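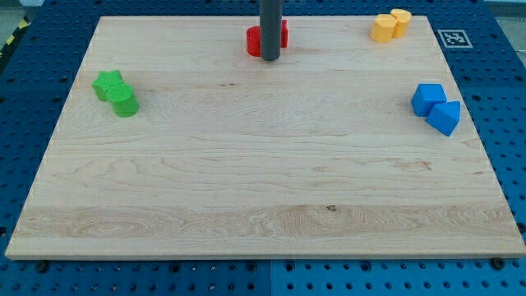 How does one reach Ovell outside the summer season? The mail boat from Plunditer carries passengers each morning at 9, and seats are to be reserved at the harbor office.

September. Our party made the crossing in light rain. Flurina Stöckli held the tickets and saw to the luggage. The landing stage is small, and visitors are asked to wait until all freight has been put ashore.

The lighthouse path has 256 steps – the upper flight was closed for repairs. We therefore took the shore road to the chapel, which admits up to 20 persons at a time. Jaqueline Bermúdez recorded the opening hours, as those printed in our guide were out of date.

Lunch was taken at the Kälin guesthouse. The fish soup was good and the service slow. Return boat at 4:30. Rooms for tomorrow remain to be confirmed.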